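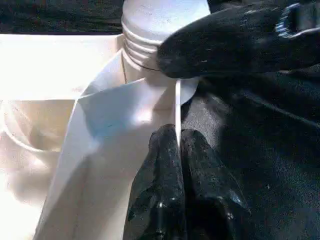

1/ Okay, robot chores thread, because I've been buried in this stuff since April and my group chat has asked me (kindly) to take it elsewhere.

The question: can machines do ordinary household and shop-floor jobs yet? My answer after a lot of watching and some doing is "more than I thought, and in a really weird order."

2/ Weird order meaning: the things I assumed would be hard, like recognizing a bottle on a cluttered bench, are mostly fine now. The things a five-year-old does without looking are where everything slows to a crawl.

Caps. Lids. Liners. Anything thin. Anything that bends when you touch it.

3/ Take bottles. A bottle standing up is a gift to a gripper. It's round, it's stiff, it has a neck you can get a finger against. Threads even give you a bit of friction.

Now ask the same fingers to pick up a narrow strip of plastic, or a folded sheet of paper right next to that bottle, and hold on to everything at once. Completely different job!

4/ I help out with packing at Stinside, a tiny refill shop (soap, lotion, cleaning stuff). So my mental test is always our bench. Open carton, bottle in, fold the sheet around it, tuck the flap, close.

I can do one while arguing about lunch. I've never seen a machine do the whole run at that pace with parts it hasn't met before.

5/ But I HAVE seen every single step done by a robot arm. Each one, on its own, done well. Two years ago I couldn't have said that and I'm still kind of giddy about it.

6/ Things I'd hand over tomorrow if I could:

- moving full bottles from crate to bench
- standing up bottles that have tipped over
- wiping down a flat counter
- sorting stiff, dry things into bins

7/ Things I'm keeping for now:

- starting a cap on its threads (cross-threading is so easy, even for me)
- folding paper around anything round
- peeling labels
- getting the last sock out from behind the dryer

8/ About caps, since people always ask. Turning the cap is easy. Machines on bottling lines have done it forever. Those lines know exactly which bottle is coming and exactly where it'll be.

The new trick is doing it when the bottle is a little off, the table is messy and nobody built a fixture for it.

9/ My friend Hemant Sengar works on packing lines and he set me straight on this. I was going on and on about vision models and he said, "Fine, but what does it feel?"

I had no comeback. I close my eyes to start a stubborn cap. I bet you do too. You turn it backward until it drops, then forward.

10/ So I timed myself for fun. 10 bottles, capped and wrapped, all by hand: 109 seconds. And I was being neat about it!

Then I watched a long uncut robot video of a similar task, one bottle. 438 seconds. It put the paper down twice and tried again.

I loved it. I watched to the end like it was a playoff game.

11/ Please watch uncut videos if you're curious about any of this. Speed labels matter too. If there's a tiny "8x" in the corner, go make a sandwich and then imagine the arm is still reaching for the cap.

The retries are the best part anyway. A machine noticing that it missed and having another go is a big deal for housework, where everything goes a bit wrong all the time.

12/ Paper deserves its own post. It's light, it creases wherever it likes, it goes bright on one side of a fold and gray on the other, so it doesn't look the same from one second to the next. And once it's wrapped near a bottle you can't see what's behind it.

I have new respect for gift wrappers.

13/ Cameras near the gripper help a lot here, by the way. From up on a shelf, the arm's own fingers hide the exact spot you care about. From down at the wrist you get the contact point huge and close, but then you lose most of the room. People seem to use both.

14/ Somebody asked about fingers. Soft, rubbery tips are great for slick plastic. They're also fat compared with the edge of a sheet of paper. My fingernails are doing way more work in my life than I ever gave them credit for.

15/ And the home question. Would I want one in my kitchen now? For a slow, patient overnight tidy — yes, very much. I don't care if loading the dishwasher takes until 4 a.m. I'm asleep.

For anything where I'm standing there waiting, no. I'd grab the bottle out of its hand.

16/ On the shop floor it's flipped. Slow costs you, but you can control the mess. Same bottles, same boxes, good light. I think small shops like ours get useful help before kitchens do, starting with the boring lifting and moving.

17/ My guess, worth what you paid for it: picking and placing gets cheap first, then opening things, then closing things, then folding. Fitted sheets dead last. I'd be thrilled to be wrong on the sheets.

18/ If you work with this stuff, tell me what chore surprised you, in either direction. I especially want cap stories. And if you've got an uncut video of anything wrapping a round object in paper, send it, I don't care how long it is.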